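Capítulo 4
De onde vem o dinheiro: o orçamento municipal e as suas receitas

Poucas matérias da administração pública são tão vivas como esta! Abrimos um orçamento municipal à espera de colunas de números e encontramos escolhas: quem paga, quanto paga, o que fica por fazer. Nos capítulos anteriores vimos como se organiza a despesa. Agora passamos para o outro lado da folha, e é aqui que muitos estudantes descobrem que gostam de finanças locais (aconteceu com os autores deste manual, e ainda não nos curámos).

Vamos trabalhar com um município de pequena dimensão, Nolska, que nos acompanhará até ao fim da segunda parte. Nolska tem 1327 habitações sujeitas a imposto predial e um comércio concentrado em duas ruas. A assembleia reúne em fevereiro para fixar as taxas do ano, e a discussão costuma ser longa.

4.1 Imposto, taxa e transferência

Um imposto é devido sem contrapartida direta. O proprietário paga o imposto predial quer use a biblioteca municipal, quer nunca lá entre. Uma taxa, pelo contrário, liga-se a um serviço ou a uma licença: a recolha de resíduos, a ocupação da via pública, o licenciamento de uma obra. A transferência chega de outro nível da administração, por regra do Estado central, e obedece a uma fórmula que o município não controla. 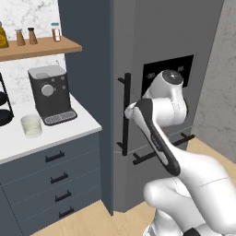
Chantelle Msimang objeta que a distinção é menos nítida do que parece, pois uma taxa fixada muito acima do custo do serviço funciona, na prática, como um imposto com outro nome. Tem toda a razão em levantar o problema, e voltaremos a ele na secção 4.5, a propósito das taxas de resíduos.

Por agora, fixemos a ideia de equivalência: o valor da taxa deve ter relação com o custo do serviço ou com o benefício de quem o recebe. Se a licença de esplanada custa 50 euros por ano e o seu tratamento administrativo custa 70, o município está a subsidiar a diferença. Pode fazê-lo, claro! Mas convém que o faça sabendo, e que a fundamentação conste da proposta votada.

4.2 A base e a taxa

Todo o imposto tem dois botões: a base (aquilo sobre que incide) e a taxa (a percentagem aplicada). O debate político prende-se quase sempre ao segundo. Em Nolska, porém, 573 habitações não eram reavaliadas há mais de uma década, e a simples atualização da base alterou a receita sem que a assembleia mexesse numa única décima da taxa.
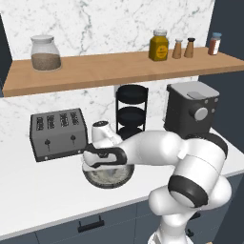 Dessa atualização resultaram reclamações, como seria de esperar. Os proprietários das casas mais antigas viram a conta subir, ao passo que nos bairros recentes quase nada mudou. Tecnicamente, a correção aproximou contribuintes em situação semelhante, o que os manuais chamam equidade horizontal. Guarde bem esta expressão, vai precisar dela no exercício de grupo.

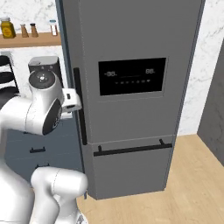

Tempo de leitura: 12 minutos

Leitura complementar: o caso Aledance

Aledance é um município vizinho de Nolska, com uma receita dependente de um só contribuinte, a fábrica da Joltico. Leia o caso com um lápis na mão e assinale cada momento em que o executivo trata uma receita extraordinária como se fosse permanente. São vários, e o primeiro aparece logo na proposta inicial de orçamento.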